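In Defense of the Small Hello

September 25, 2026

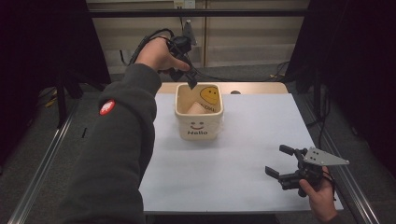

Fiifi Bonsu writes to me that greeting strangers is a tax on shy people, and that I should stop praising it in this column. A person who walks to the bus at seven in the morning, he says, has a right to arrive there without having performed for anybody. He says also that a hello which is expected has no value, in the same way that a tip is no longer a gift when it is printed on the bill.

I have carried his letter in my bag all this week and I find it a good letter. I still think he is wrong, and I would like to explain it slowly. English is my third language and when I argue fast in it I say things I don't mean.

I grew up in Onduna, where you greet. You greet the woman selling charcoal, you greet her mother sitting behind her, and if the mother is asleep you greet the daughter a little more quietly. When I was nine I once ran past my uncle's neighbor without a word, and before I reached home my parents already knew. I had to go back and stand in front of him and say good afternoon. I was very angry. So I understand what Fiifi Bonsu means by a tax. I have paid it, with my face hot, in front of a man who was trying to repair a radio.

Then I came to Diltstead, and that was 20 years ago. The sign at the entrance of the town said 2,966 people. Last November they changed the sign and now it says 2,802. It is a small place by any measure. You could believe that in such a place everybody speaks to everybody, and in my first winter I did believe it. I said good morning on the sidewalk of Quaye Road to each person who came, and most of them looked behind them to see who I was talking to.

It took me some time to learn the local system, which nobody had written down. In Diltstead you may greet a person with a dog. You may greet anybody at all when there is snow. You may greet inside the hardware store and you should not do it inside the bank. On the walking path behind the school a nod is correct, and on the same path after dark it is correct to say a full hello, loud enough, so that the other person knows you are not hiding. I made notes of this on the back pages of my address book. I am not ashamed of it, one must learn the grammar of a place.

What I notice now is that the grammar is getting poorer. When the Fesero on the main street took out the last of its staffed registers, I lost a conversation that I'd had every Thursday for many years. I do not want to make this conversation bigger than it was. It was about rain, mostly, and one time about her knee. But it was two people saying to each other, I see you are here again. The new machine also says hello. It says it in a pleasant voice when you touch the screen, and I have noticed that nobody answers, and of course why should they.

The word itself has never been more present. It is printed on doormats and flowerpots and on the paper bags from the bakery. My bank begins every letter with it, also the letter in which it raised my fees. I have nothing against this. A cheerful word on a thing can be nice to live with, and I have such things in my own kitchen. Only I think we should not count them. A greeting needs somebody who could have kept silent, and a doormat cannot keep silent.

Fiifi Bonsu would answer here that I have just proved his point, that if the greeting must be free then it must also be free not to happen. Yes. I agree with that completely. I don't wish for the rule of my childhood, with the neighbor and the radio. If you are tired, if you are grieving, if you simply don't like it, you should be able to walk to your bus with your eyes on your shoes, and people should think nothing bad of you. I would even say that a town which greets well knows how to leave a person alone. In Onduna we were not so good at this. My aunt stayed inside her house for most of a year after her husband died, and I believe a part of the reason was how many people she would have needed to answer.

Where we separate is on the matter of the expected hello. He thinks the expectation kills it. I think that for shy people it is a help, and I say this as one of them, although those who have heard me in the hardware store may not believe it. The difficult thing for a shy person is to begin without a reason. When there is a custom, the custom is the reason. I don't need to be charming or to have anything to say. I say the word, you say the word, and we are both finished and can continue walking. Compare it with a party, where there is no such custom and each person must invent himself at the door. I have left parties by the kitchen exit. I have never run away from a good morning, apart from the one time.

There is also a practical side and I will mention it, although I don't like arguments that turn kindness into a kind of insurance. Two winters ago the power was out on our side of the town for a night and most of the next day. We knew which doors to knock on. I knew that the man in the corner house used an electric bed, for the reason that I had once said hello to him and he had once, only once, said more than hello back. I did not know his family name. I had never been inside his house. He had a sister coming already and he did not need me, so the story has no hero in it.

I have asked myself what I would like people to do, as an essay of this type should ask for something. It is very little. I would like those who already have the wish to greet, and who swallow it, to swallow it a bit less often. I would like parents to let a small child wave at strangers from the stroller and not to apologize for it. And I would like Fesero to put back one register with a person behind it, for the customers who are slow, who are lonely, or who buy loose onions and can never find the onion on the screen.

As for Fiifi Bonsu, I will write to him this weekend. His letter began with the words Good morning, and I intend to ask him about that.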